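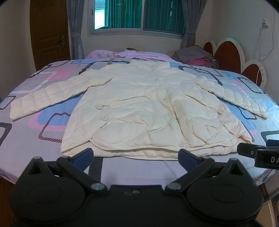
Hi all,

Spring update on the Wodcombe classes, a bit longer than last time since there's more to tell. Grab a coffee.

The main news is that both of the weekly groups you're paying for are up and running. Gentle Flow meets on Monday at 9:30 in the morning and the after-work class is the same evening at 6. I'd planned to put them on separate days but the hall only had Monday left, so it's a long day for me and I eat a lot of bananas.

Gentle Flow filled up first. We capped it at 20 mats, which is what fits in the room if the people along the wall don't mind bumping elbows in a side stretch, and there's been a waiting list ever since the second week. It's mostly people who've never done yoga, plus a few who did it years ago and stopped after a baby or a bad knee. I start them on the floor with breathing and slow hip work, then we get up to standing poses, then a nice long rest at the end (the rest is the favorite, no surprise there!). I've cut the number of poses nearly in half from what I wrote in the proposal. People were rushing to keep up and holding their breath, and the class feels much better with fewer things done slowly.

The evening class has been harder. Turnout goes up and down a lot, and when it's raining I might get a handful. The ones who do come are very keen and want stronger stuff, so I've been building toward side plank and crow over several weeks instead of teaching a different set every time. I moved the start from 5:30 to 6 in March after a few people told me they couldn't get across town, and that helped some. I'd like to give it until the end of June before we decide anything.

Money. The grant was $2,000 for props and hall rent, and the props are bought. I went with Skirnetti for the mats and blocks, and they've held up fine so far, apart from 2 blocks that arrived with dents in the corners and got replaced. The straps came from Sakamoto. They're longer than I'm used to, which turned out great for tight hamstrings and a pain to roll up. I skipped the bolsters on the original list – they were pricey and there's nowhere to store them – and put that money toward rent. I know that's a change from the budget we agreed on, so shout if it's a problem and I'll write it up properly.

Sign-ups all go through Rulleo now. It was a headache to set up and I nearly went back to my paper notebook, but the reminder messages have cut down on no-shows in the morning group. A few people still prefer to call me and that's fine, I just add them in myself.

What's not done yet: the chair class. I said it would start this spring and it hasn't. The hall chairs have wheels, so they're no use for this, and I'm still looking for solid ones we can borrow or buy cheap. I'm also halfway through the extra training I need to teach it, with 2 modules to go. September looks realistic to me.

Before the next report I want to do a short feedback form, get the chairs sorted, and try one Saturday workshop on shoulders and necks, which everybody keeps asking for. The attendance sheets and receipts are in the shared folder. The April rent receipt is missing, I'm chasing it.

Come take a class if you're ever over this way. I'll save you a mat by the door.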